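Risine Grout & Tile Cleaner, Concentrate, 16 oz

Sold by Cirport. In stock. Ships from our Drarnavia warehouse, orders in before 2 pm go out same day.

One bottle covers 800 sq ft at the everyday mix. Less at the strong mix, obviously. For ceramic, porcelain, quarry tile and sealed grout. NOT for marble, limestone, travertine or any other natural stone that etches. Please read that twice, we get returns over it.

What you get
One 16 oz bottle of concentrate
Measuring cap, lines on the inside
Instruction card (English only right now, Spanish coming back in May)

New in this batch: thicker cap, no more leaks in the box. Scent is lighter too. People said the old lemon one hung around the kitchen all day, and they were right. Formula is otherwise the same so if you have an old bottle half full, just keep using it, fine to finish one and start the other.
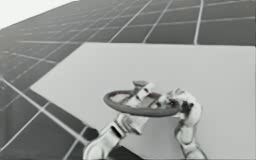
Mixing
Everyday mop: one capful to a gallon of warm water.
Dirty grout: four capfuls to a gallon.
Bad spots (behind the stove, entry way, around the toilet): straight from the bottle onto a damp brush. Small patch first. Always.
Don't mix with bleach or anything else under the sink. Open a window.

How to use it
Sweep or vacuum first. Grit just turns to mud and settles in the joints, then you're scrubbing it back out again.
Wet the floor with plain water. Put the mix down and leave it ten minutes, don't let it dry out. Work in small sections if the room's warm.
Scrub the joints with a stiff nylon brush. No wire. Wire leaves gray marks on glazed tile and they're a pain to get off.
Mop up the dirty water, change the bucket, rinse with clean. Then rinse again. Two rinses, most of the "sticky floor" complaints we get are from skipping the second one.
Let it dry overnight before you decide if it worked. Wet grout always looks dark.

Resealing
If you plan to seal after, wait until the grout is fully dry, a full day at least, longer in a basement. Cleaner doesn't strip sealer at the everyday mix. Straight from the bottle it can take some of it off, so plan on resealing those spots. We carry the Okabe brush-on sealer, good stuff, dries clear, one can does most bathrooms with some left over.

Storage
Keep it above freezing. If a bottle does freeze let it thaw at room temp, shake well, should be ok. If it stays cloudy, email us and we'll replace it. Keep away from kids and pets. Diluted mix is good for the day, dont save it in the bucket.
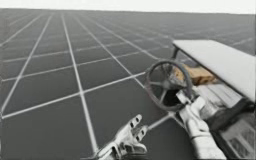
Sizes
16 oz bottle, this page.
Case of 2 bottles, same price per bottle but you only pay shipping once.
Jug for cleaning crews, call for price. Jug does not come with the measuring cap, add one to your order if you need it.

Questions we get a lot

Vinyl plank? Everyday mix only, damp mop, not soaking. Never the strong mix.

Shower walls? Yes, same dirty grout mix in a spray bottle. Rinse top to bottom. Not on natural stone tile, see above.

Will it make my grout white again? If it's dirt, mostly yes. If the grout was tan to begin with it's going to be tan. Stains from rust or hair dye, probably not.

Steam mop after? Fine once it's rinsed.

Epoxy grout? Works fine, and you wont need the sealer.

From customers
"Kitchen floor, 40 years of somebody else's mop water. Took me a whole afternoon and my knees hate me but the lines are a different color now." Seema Chauhan
"Good cleaner, cap is hard to read in bad light. Would buy again." Kittipong Bunnag

Returns
Unopened bottles, 40 days, we pay the label. Opened bottles, email first with your order number and tell us what kind of tile it was. Leakers get replaced, no need to send them back.

Goes with: Okabe brush-on sealer, stiff nylon grout brush, spare measuring cap.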